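Content Operations Working Group
Minutes, 23rd September

Present: Vernon Ross (chair), Rungnapa Kaewmanee (minutes), representatives from Penner and Ikness
Apologies: Cemalska

1. Minutes of the last meeting
Approved with one correction: the Zudska contract covers 32 user seats.

2. Tagging backlog
Vernon reported 256 product files in the library with no usage rights entered. Penner will clear the packaging files first, then the brochures. Files with no known owner go to the archive folder and stay hidden from search.

3. Approval steps
Ikness asked to drop the second legal check on resized banners. Agreed, as long as the wording is unchanged. New claims and price text still go through both checks -- this includes email subject lines. Rungnapa to update the workflow template.

4. Duplicate logos
138 copies of the old Cemalska logo are still in shared folders. Penner wants them deleted. Vernon preferred to lock them until Cemalska confirms that none are in use by resellers. Left open.

5. Expiry notices
Notices now go out 27 days before a license ends. Two regional teams said they were getting them twice. Zudska has been told and has not replied.

6. Training
One session in October for new editors, covering upload, naming and version control. Ikness will host. Agency staff may attend.

7. Other business
Folder names to stay in lower case -- no spaces.

Next meeting: October, date to be set by Vernon.
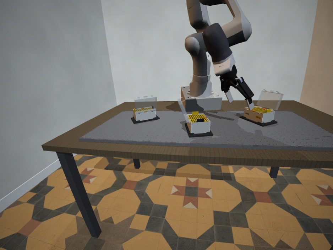
Page 2 of 2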